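Why Pressed Glass Goes Cloudy

A pressed tumbler comes out of the mold clear enough to read through. After a few years of daily washing, many of them turn a flat, milky white that no amount of rubbing will shift. Owners tend to blame the detergent. Glassmakers tend to blame the water. The dishwasher trade has blamed the glass. All of them have a case, and the proportions depend on where the glass is used.

Two separate faults look alike from across a kitchen. The first is scale, a mineral layer left behind when hard water dries. It sits on top of the surface and dissolves in a weak acid such as vinegar. The second is corrosion, in which hot alkaline water pulls sodium out of the glass and then attacks the silica network itself. Corrosion is permanent. A tumbler soaked in vinegar that dries clear had scale. A tumbler that dries just as white has lost material.

Ordinary drinking glass is soda-lime glass: sand, soda ash and limestone, with small additions to help the melt. The soda lowers the melting temperature and makes the glass affordable. It is also the part that leaves first. Raising the lime and alumina content slows the loss, at the cost of a stiffer melt that fills a patterned mold less willingly. Every factory picks a point on that line.

Bastari, a maker of pressed tableware, changed its recipe two years ago after a run of complaints from restaurant buyers. The alumina went up slightly and the furnace was run hotter to compensate. Fuel use rose with it. The company now sells the older recipe only in decorative pieces that are expected to be washed by hand.

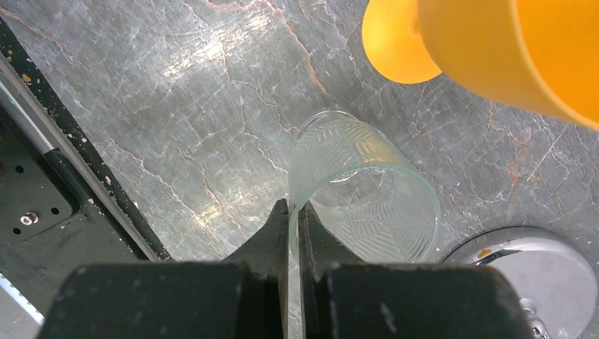

Shape matters as well as chemistry. A pattern pressed into the wall gives the glass more surface for the same volume, and the low parts of the pattern hold water after the rinse. As that water dries, whatever was dissolved in it becomes more concentrated, and the last drop to evaporate is the strongest. Cloudiness on patterned ware therefore often starts in the recesses and spreads outward. Plain ware more often shows bands near the rim or the base, where the wall changes thickness and residual stress is higher.

The test laboratory at Wester runs tumblers through 700 wash cycles before issuing a durability rating. Samples are pulled every 100 cycles and compared with an unwashed piece in a dark box lit from one side. The grading is still done by eye. Haze meters work well on flat sheet, but a curved, embossed wall scatters light before any corrosion has begun, and the instrument can't separate the two.

Results published by the laboratory in March 2024 put water softness above detergent brand as a predictor of damage. Very soft water has little calcium in it to protect the surface, and a full dose of detergent makes it aggressive. The dose printed on the box is usually set for harder water.

Honkanen, which builds undercounter machines for cafes, has responded with a glass program that washes cooler and vents steam for 10 minutes before the door can be opened. The steam stage is the part worth copying at home. Hot, damp air trapped against glass continues to react after the wash has ended. Opening the door at the end of the cycle removes most of it.

Coatings are the other route. Fokport sprays a thin tin oxide layer on its tumblers while they are still hot from the press. The layer resists scratching and slows the loss of sodium, though it wears through first at the points where stacked glasses touch. Once it is broken, the exposed glass corrodes at the normal rate and the edge of the coating shows as a faint line.

For glass that is already etched, polishing with cerium oxide will restore a plain surface. On a pressed pattern it rounds off the detail, and the labor costs more than a replacement tumbler.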